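Why does a burger patty turn brown?

When a cook puts raw meat on a hot plate, the meat is red or pink. A few minutes later it is brown, and it smells so good that people across the street turn their heads. What happened to it?

In this article we will look at the brown color, and also at the sound, the smell and the shape. You will not need a kitchen to understand it.

The red color first

Many children think the red in raw beef is blood. It is something else, and it has a long name: myoglobin. You can say it like this: my-oh-GLOW-bin. Myoglobin lives in the muscles of the cow and keeps oxygen there, so that the muscles can work. When it gets hot, it changes its form, and then its color changes too. First it becomes pink, then gray-brown.

But gray-brown meat is not very tasty to look at. If you boil a patty in water, it will stay gray. So the nice dark crust must come from another place.

The crust

The crust is made when two things in the meat meet in strong heat. The first are small pieces of protein, and the second are sugars. Meat has only a little sugar, but it is enough. Together they make hundreds of new substances, and some of them are brown and some of them smell wonderful. This is called the Maillard reaction (my-YAR). The same thing gives color to toast, cookies and roasted peanuts.

It needs a plate much hotter than boiling water. A burger cook often heats the plate to 400 degrees Fahrenheit or more. Water boils at 212 degrees, and as long as the surface of the meat is full of water, it can not become much hotter than this. The water must leave first – and that is the sizzling sound. Each little "tss" is water that turns into steam and jumps away.

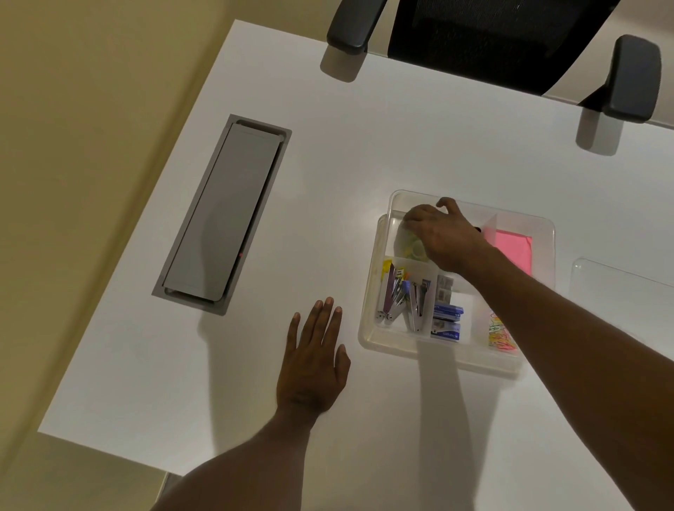

Loretta Lindqvist, from the burger stand Skarketti in Plevamden, told us that she listens before she looks. "If the plate is quiet when the meat goes down, I know it was too cold. Then I wait longer with the next one. Children always ask me why I don't turn it again and again. I tell them, let it sit, it is busy."

She presses each ball of meat flat in the first moments. A flat patty touches the plate in more places, so more of it can get brown. After that she does not press anymore, or the juice would run out.

Why does the patty shrink?

Meat is made of thin threads. In the heat the threads pull together and push out water, and the fat melts. That is why a burger that was wider than the bun can be smaller than the bun at the end. Some cooks make a small hole in the middle with the thumb, so the patty stays flat.

Try it at home

Ask an adult to help you with the hot pan. Take two slices of bread. Put one in a dry pan and hold the other over steam from a pot, with kitchen tongs. After some minutes, compare the color, the smell and the taste. Which one is brown?

Words to remember

Myoglobin – the red stuff in muscles
Maillard reaction – how food gets a brown crust
Steam – water that became a gas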